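Storkwood swap table moves indoors, and the packing has begun

21 June 2020
Posted by Pushpa Tiwari in Village News

Well, we have a date, or at least we have a month, and that is more than we had when I last wrote in this column! The Storkwood parts and packaging swap is going to run from the long room at Parken, and the sorting and packing has started already. If you've been ringing me to ask where to drop your bits and bobs, please read to the end before you ring again (I say this with love).

For anyone who has moved here since last summer, the swap is a very simple idea. You bring in the useful things you've got too many of - small spares, offcuts of board, shelf pieces, cardboard trays and dividers, jars, hinges, that sort of thing - and you go home with something you need. No money changes hands. Last year we had it out on the green under two gazebos, and it rained sideways for most of the afternoon, and a whole crate of brown envelopes turned to porridge. This year it's all going to be done by collection. You put in a list, we pack it, and you pick it up from the side door at your allotted time.

That means every single thing has to be sorted, wrapped and put in a slot beforehand, and I don't think any of us had thought through how much work that would be. Sneha Chauhan drew up the plan. She used to run a stockroom and it shows. Small wrapped things go in the cardboard trays with the narrow slots, anything flat and long goes in the board pile, and anything that won't fit either of those goes under the stairs until she has decided about it. There is a lot under the stairs.

I went along to Parken to see how it was getting on and stayed far longer than I meant to. The trays are such a good idea. They came from Bakos, who were having a clear-out and let us have 50 of them, already divided up with cardboard partitions, so there's no cutting or gluing to be done. Each slot gets one parcel, and each row gets a list pencilled on the end. 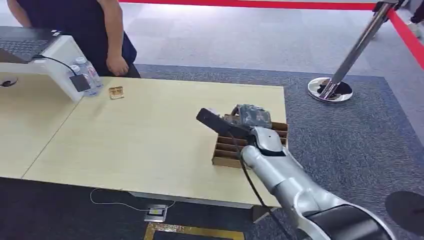
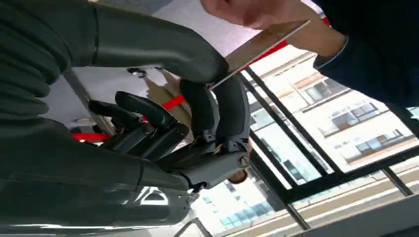
The boards have been the surprise of the whole thing. I had imagined we'd get a handful of old shelves. Tudor Costache put a note through a few doors on the Sukine estate asking for thin flat pieces that might do for drawer bottoms, signs, seed tray lids and so on, and people have been turning out their sheds ever since. Assunta Parisi has asked for a dozen for her runner bean labels, and I've got my eye on one long piece for the back of the airing cupboard, where there has been a gap since 2011 that lets the cold in.

Could I ask, though, that you check your boards before you hand them over? We've had nails. We've had a hinge still attached with half a door. Tudor is happy to take out the odd screw but he'd rather be sorting, and Sneha would rather he was sorting too.

As for the wrapping, anything clean and dry will do. Old carrier bags, padded envelopes turned inside out, the grey plastic sort that parcels come in - it all gets used. Please wrap small things one at a time so they'll sit in a slot, and write what it is on a scrap of paper tucked in the fold. Vivek Garg opened a very promising packet and found 12 identical curtain hooks and a note saying "various". Various what, we never found out.

Now, the practical bits. Drop-off is at the side door of Parken, mornings only, for the rest of June. Please come one household at a time and leave things on the bench just inside, then step back out so the next person can come up the path. There's space for two cars at the most and the lane is narrow, so walk if you can. If you can't carry your things, leave a message with Vivek and he'll come by with his trailer. He does the top end of the village first and then works his way down, and he won't take paint, so don't ask him.

Lists for collection can go through my letterbox or Assunta's. Write your name, your phone number and up to six things you're after, with the most wanted at the top. We've had nearly 100 lists handed in so far, which made me sit down for a minute. If you've asked for a slow cooker, so has half the village, and there are two.

We could still do with string, marker pens that work, and a few more pairs of hands for tying labels. You'd be given a table to yourself and the windows will be open, so bring a cardigan. I'm also after a decent kettle on loan, the one at Parken having been condemned by Sneha.

Collection times will go up on the noticeboard by the bus shelter as soon as the last of the trays are filled. Jam jars are now closed, by the way. Thank you all very much, but please, no more jam jars.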